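Progress report: Furham handling project
Prepared by Ilgın Kocabaş for the Lemstead fund
Period covered: to the end of June

The main event this period was the demonstration visit in June. Guests from Akbulut and Wilero came to see the hand-held grippers at work on ordinary household items, among them a hair dryer and a plastic bottle with a red cap.

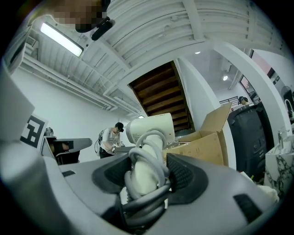
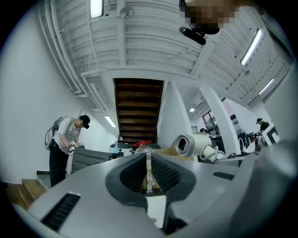
The visit began at 10 in the morning with a short talk on safety. Guests then moved among the work areas and put their questions to the operators directly. Most of these were about training time and how the grippers cope with loose cables. Wilero also asked for a written note on cleaning the finger pads, which I will send with the July figures.

Recording is on target. We had 680 usable sessions at the end of the period, covering 28 kinds of object. A further 7 kinds are on the list and the items have been bought.

Spending is within budget apart from batteries, where we have gone over and moved money from travel to cover it.

Two points are open. Akbulut would like a second visit with its own staff trying the grippers, and we need a decision from Lemstead on insurance before agreeing a date. The lease on the Furham rooms also needs renewing, and I have asked the landlord for terms.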